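**Week 2: Reading a route before you ride it**

Welcome back, everybody, and thank you to Merike Navickas for bringing the maps (and for carrying them up all those stairs!).

Last time we talked about distance, and I think most of us came away believing that a 120 km day is simply twice a 60 km day. Well, not quite! Tonight is all climbing. Take the Furnholm loop, which has 427 m of ascent, nearly all of it packed into the stretch after Brorkora. On paper it looks gentle. Your legs will have another opinion by the second bend.

So, when you sit down with a contour map:

- Look for lines bunched tightly across the road, and mark them in pencil.
- Find the high point (304 m on this loop) and note what comes before it.
- Put your café stop ahead of the big hill, and eat something small there.

Khairul Simanjuntak prefers his cake at the top, and we can argue about that over tea.

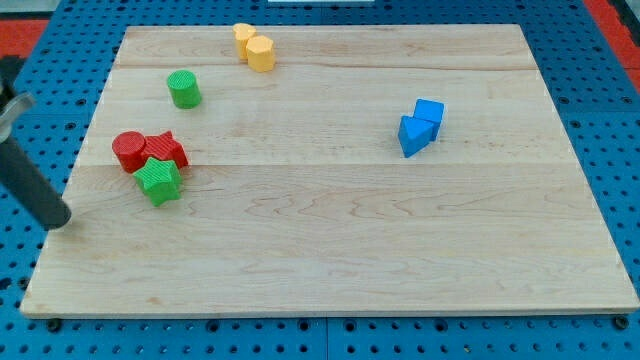 *Fig. 1. Board on a blue worktable.*

For next week, please plan a ride of your own with one proper climb in it, and bring it along even if it's only half finished. Anyone thinking of the September tour should have a word with Sharada Unnithan before going home.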